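At Vastgate, the training day starts with an operator and a pair of handles. Fernanda Cunha runs the teleoperation bench, where each grocery item is picked and placed by remote control while the arm records joint angles and grip width. A usable set for one task is 274 demonstrations. Anything with a stall longer than 2 seconds is discarded. 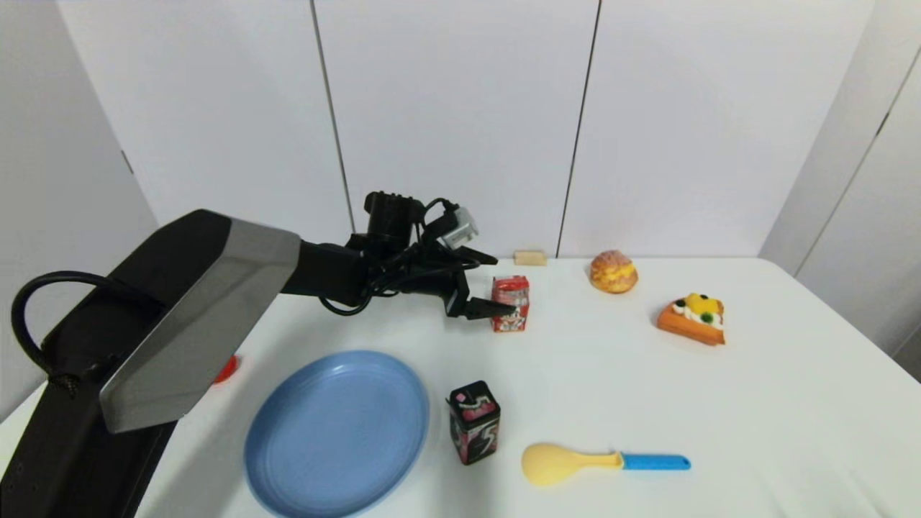

Cartons are the easier objects. Their sides are flat, and a two-fingered gripper can close on them from several directions. Rounded pieces of play food take longer to teach, and operators tend to approach them too fast. Cunha asks new staff to slow down over the last stretch and to hold the fingers open until they are level with the object.

The earlier method, pushing the arm through the motion by hand, is still used for the Prodau line. It gives smoother paths but puts the operator's body in the camera view. Cunha's group switched after almost 700 recordings had to be trimmed. The next set, planned for December, will have 900.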